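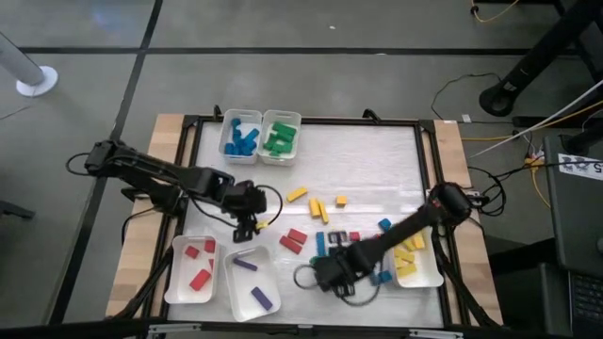

Jeanine Nijs
Toy Library Coordinator, Graltside

Block sets: frequently asked questions

How are the blocks sorted?
By colour, one container to a colour. We used to sort by shape, but the children found colour easier and so did the parents. Arches, cylinders and rectangles of the same colour all go in together.

Why are the containers see-through?
So you can tell what's in them from across the room. Any translucent white tub will do at home. Skip the lid if the set is used every day.

How many blocks are in a loan set?
The standard Belmont set has 60. The smaller one, for children under two, has fewer and larger pieces. A card in the bag lists what should be there.

Do I have to sort them before I bring them back?
No. Count them, check them against the card and put them in the bag. We sort on Tuesday mornings.

What's the easiest way to sort a mixed pile?
Tip it onto a plain, pale surface and spread it out so nothing is sitting on top of anything else. Take one colour at a time and finish it before starting the next. Pull out the big pieces first.
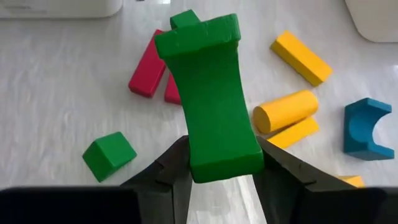
Arches are good to start with, as smaller blocks tend to end up hidden behind them or underneath. After that, do the long rectangles, then whatever is left. A mixed set takes an adult about 9 minutes.

Some blocks are scuffed. Should I report it?
Light scuffing along the edges is normal wear and you don't need to tell us. Please do report cracks, splinters or anything a child could pull off.

How should I clean them?
Wipe with a damp cloth and a little dish soap, then dry on a towel. Don't soak them or put them in the dishwasher.

I've lost a piece. What happens?
Let us know when you return the set. We keep spares in most colours. There's no charge for up to 4 missing blocks.

Can I borrow two sets at once?
Yes, if nobody is waiting. Ask at the desk or add a note to your booking.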